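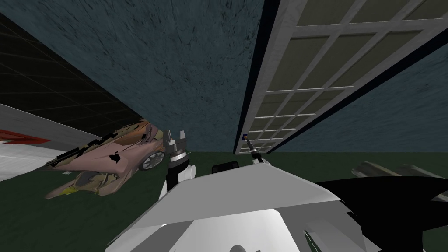 *The simulated room at the Clovden open day: the robot's left gripper, with the toy car just beyond it.*

## Open days should show the ordinary work

The Clovden centre opened its doors to the public in November, and 300 visitors came through between ten o'clock and four. Most of them had expected a machine that would shake hands. They were shown a simulator, in which a white robot with two arms works among toys and other objects on a dark green floor, and they were invited to stay for as long as they wished.

It is the view of this bulletin that the centre chose well, and that other publicly supported laboratories should follow its example.

The usual demonstration is rehearsed until it cannot fail. At Vallville last year the visiting public saw one task performed six times without error, and left with the belief that household robots were a matter of months away. The staff there have since had to answer a good many letters on the subject. A public that has been shown only finished work will be impatient with the unfinished kind, and will be slow to support it when budgets are discussed.

At Clovden the Morin project put its own record on the wall beside the screens. Of 1150 simulated attempts at tidying made in the previous month, 269 had met the project's standard. The figure was printed in large type and the staff spoke about it freely. Several visitors asked what counted as an attempt, a question seldom heard at open days and one that the project's printed guide answered in a single paragraph. 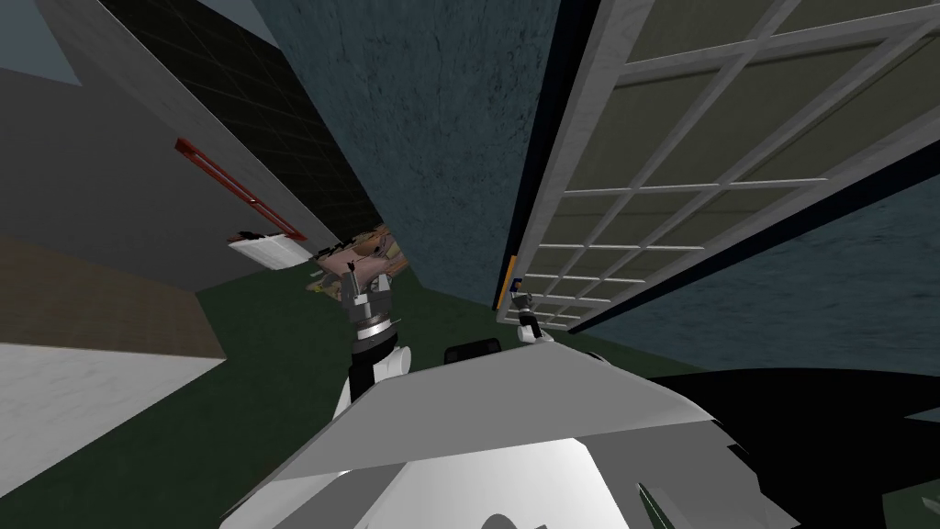

One visitor wrote afterwards in the comments book that a simulator was all very well, but that taxpayers had a right to see a real machine lift a real cup, and that a screen could be looked at from home.

The objection deserves a proper reply. Simulation is where much of the project's work is now done, and to hide it would give a false account of how the grant is spent. We accept, however, that the link to physical equipment was poorly explained on the day. A short talk at fixed hours would have helped, as would clearer signs to the Firance hall, where the hardware display was held and which many visitors missed.

The centre has yet to decide whether the event will be repeated. We recommend that it should be, with the results again on the wall.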